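Cliltent open day at Vutville, progress note to Futura
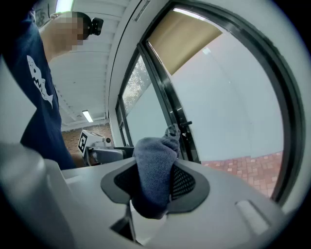
Towel work with the hand-held grippers, Vutville room.

Wed 26 December. Short one, full figures come with the July report.

Open day done. Turnout better than we planned for given the holiday week, 70 through the door. Mostly local families, a few people from the Tang side, two from the college who want to come back with students. Doors opened late, my fault, signage went to the wrong entrance.

What we showed:
Towel folding and picking with the hand-held grippers, all afternoon. Visitors could try after watching one full round. Kids better at it than the adults. Most common question was whether the robot "learns" from this, so Hằng Đàm did the short talk 3 times instead of once. It went over well and we should print it as a handout.
Playback on the big screen of earlier towel runs. Less interest, people wanted to hold something. Would drop it next time or put it by the coffee.

Numbers for the grant:
Recorded runs to date 2,668. Of those 191 came from the open day, visitors and staff together. Not all of the 191 will be kept, checking still to do. Visitor runs are slow and some stop halfway. Consent forms all signed and filed, Hằng has the folder.

Problems:
Batteries. Ran down sooner than expected and we had a dead half hour after lunch. Need a second charger, it's in the equipment line already so no extra ask.
Towels too alike. Same size, same sort of fabric. Tang people pointed this out and they're right. Will buy a mixed lot in the new year, thin ones and some big bath ones.
Noise. Talk could not be heard at the back of the room. Borrow a mike.

Spending: on budget except printing, slightly over. Recepits attached seperately.

Next:
Finish checking the open day runs. Start on shirts once towels are signed off. Tang want a demo at their place, no date yet, will need your ok on the van hire before I say yes to them.

Can you also confirm who gets the July report at Futura, last one bounced.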